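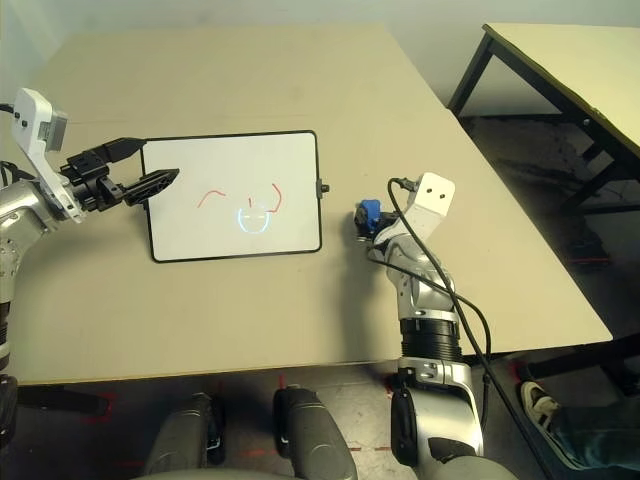

# Kirninum Whiteboard Drawing Set

The Kirninum Whiteboard Drawing Set documents short freehand drawing on a small dry-erase board. It covers the board, the marker lines placed on it, and the table that supports them. Boards are recorded both clean and partly marked, and the opening view belongs to the second group: a few red strokes on a white surface, with a ring of glare between them that annotators must not label as ink. The set contains 485 recordings and is maintained at Skirnberg by Bohdan Prokopenko and Danylo Tymoshchuk.

## Materials

- One rectangular whiteboard with a black frame
- Dry-erase markers, red and blue
- One beige table

The board is used in landscape orientation. No lines are ruled on it before a recording begins.

## Reflections

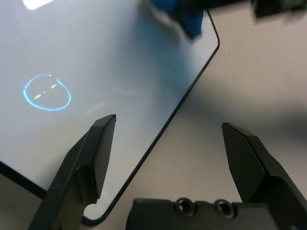 Glossy surfaces are the main source of labeling error in this release. Annotators reviewed 40 recordings twice in February and revised the guidance as a result. A close view can show a bright cyan ring with faint white streaks inside it, and at that distance the surface may be mistaken for glass or a screen. Labelers should compare it with a wider view before assigning a class. Where doubt remains, the class `uncertain` is to be used.

## Annotation

Each stroke receives a color, a start point and an end point. Closed or nearly closed shapes are labeled `loop`. Open lines are labeled `stroke`, whatever their length. Faint lines left on the board are labeled

`residue` if they can still be followed by eye.

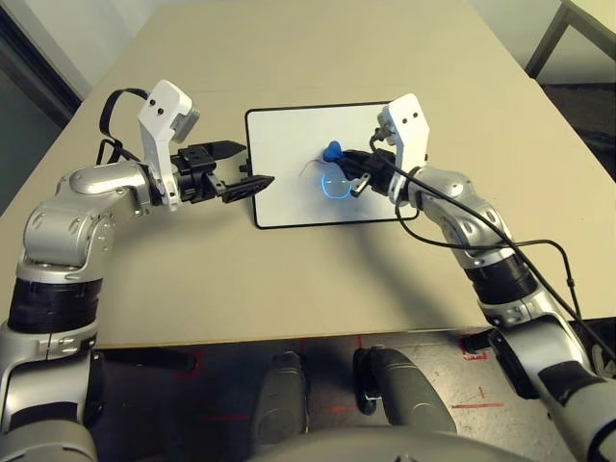 The same rules apply when a marker is touching the board. The point of contact is recorded separately from the line, and the marker cap is excluded from the stroke mask.

## Known limitations

Only 11 drawing prompts are included, and 24 recordings have no stroke labels. Lettering is not covered.

## Related items

- Harasym Line Annotation Guide
- Cinulero Tabletop Objects
- Kirninum Eraser Set
- Skirnberg Labeling Notes, February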